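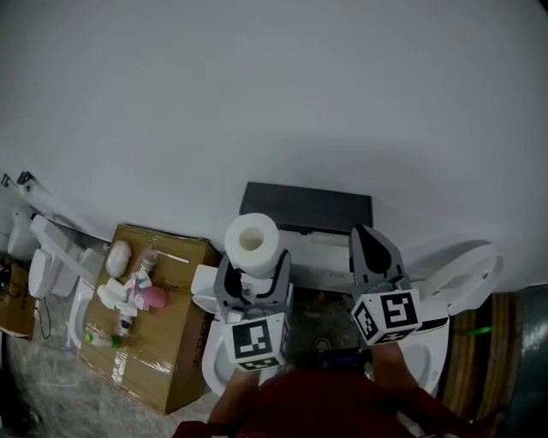
From: Noemí Ponce
To: flunden-manip
Date: September 11, 2020
Subject: Re: [flunden-manip] Vivus grasp width target, paper roll task

Thanks to the people at Magaña for reading the draft so closely. The quoted part is trimmed to the points I can answer now.

The Magaña group wrote:
> We read the Vivus draft with interest and have tried to repeat the
> result from section 3. Our version of the policy learns the approach
> without trouble, but it either crushes the roll or lets it slip when
> it lifts. We are training on absolute finger width, as in the earlier
> Flallwood release. Is that the difference? And could you say how you
> decide where the grasp starts in a demonstration? The draft says
> "at contact" and leaves it there.

The finger width is the difference, as far as we can tell. In the earlier release the policy was trained to predict the opening of the fingers directly. That works well for hard objects. A box has one width, and if the policy aims for it, it gets a usable grip. A paper roll doesn't have one width. It gives under the pads, and how much it gives depends on how full the roll is and how tight it was wound. If you average over the demonstrations you get a width that suits none of them very well.

What we do now is split the target in two. Up to contact, the policy predicts the opening as before. From contact on, it predicts the change in opening since contact. The network is the same size and sees the same pictures. The only new input is a flag that says whether contact has been made, and at run time we fill that in from the motor current. 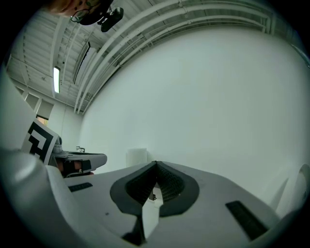

How do you find contact in a demonstration when the hand-held grippers have no force sensing?

From the closing speed of the fingers. We track the opening through the whole recording, smooth it, and take the first moment where the closing speed drops below half of its peak for that grasp. People close the fingers quickly through free air and slow down when they meet the roll, so the drop is usually easy to find. In the recordings where the person crept in slowly the whole way, it fails, and we mark those by hand.

I should have put that in section 3. It will be in the next version, with the smoothing settings.

On the numbers. We trained both versions on the same demonstrations and ran each one 20 times on the same roll, with the start position drawn from the same list. A run counts if the roll is lifted, carried and set down upright. The old target got 7 out of 20. The split target got 15 out of 20. Most of the failures that remain happen at the set-down – the gripper opens a little early and the roll tips. I don't think the width target has anything to do with those.

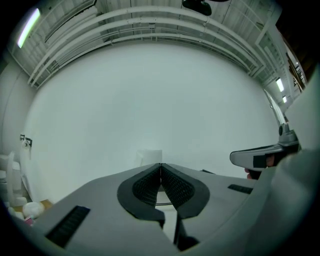

We also tried leaving out the contact flag and letting the network work out the switch by itself. It did learn something, but the switch came at a different moment from run to run and the grip was uneven. I would keep the flag. If your gripper doesn't give you a motor current you can trust, the closing speed rule can be used at run time too, though it reacts late.

A few things to check on your side before you retrain:

Make sure the opening is zeroed at the start of each session. The split target is less sensitive to an offset than the old one, but the part before contact still uses the absolute value.

Check the clock offset between the left and right recordings. Ours had drifted over one long session in March, and it took us a while to see why the contact labels looked wrong for one hand only.

Use rolls that differ. We have four, from nearly full to nearly used up, and mixing them helped more than adding further demonstrations with one. I don't have a clean comparison for this yet, so please treat it as an impression.

The grasp phase itself is what the split target is meant to get right, so that is where I would look first when you replay your own recordings.

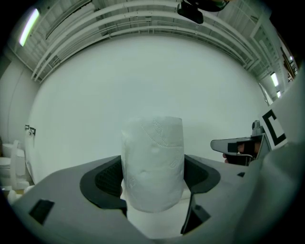 Paper roll held between the two finger pads, second gripper to its right.

When you plot the opening for a grasp like that, you should see a steep part, a bend, and then a short slow part. If the bend is missing, the smoothing window is probably too wide.

The labeling script still has our paths in it. I will clean it up and post it to the Flunden page, and if you send me one of your recordings in the meantime I can run it here and send back the labels.

Noemí Ponce
Flallwood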